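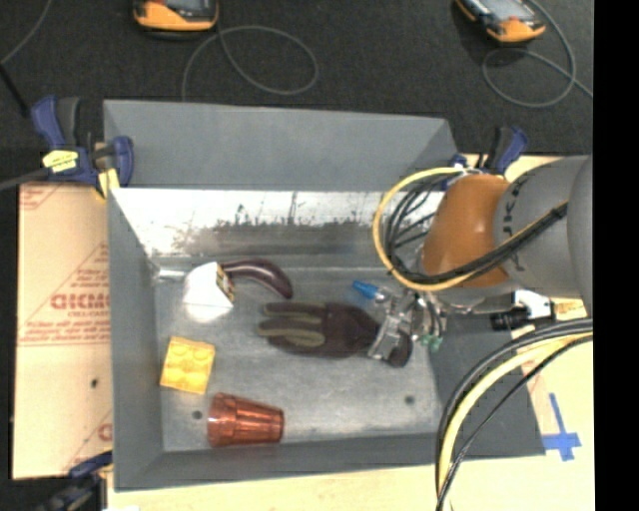

The town of Dirthorpe is replacing the telephone system that has served its public offices for 17 years. Under the plan, 74 desk phones in six buildings will move from copper lines to internet calling supplied by Natell, a regional carrier. The old handsets are to be gathered and sent to Beltier for recycling. Staff have been asked to remove personal voicemail greetings before handing in a phone.

The first stage covers the library and the records office. Each desk receives one network cable, which carries both power and voice, so the separate adapters are no longer required. Extension numbers remain the same. Callers from outside will notice a shorter menu, reduced from 16 options to five.

Emergency calling received particular attention. An internet phone reports the address stored in its account, and a handset carried to another building may report the wrong one. Dovhaniuk, the firm engaged to install the system, has therefore tied each phone to its wall jack. A phone plugged in elsewhere will not register until its address has been updated.

Two analog lines will stay in service for the elevator and the fire panel. Fax service at the records office continues through a converter until September, when the office expects to accept documents by secure upload.

Training sessions begin on 1st February and are open to all employees.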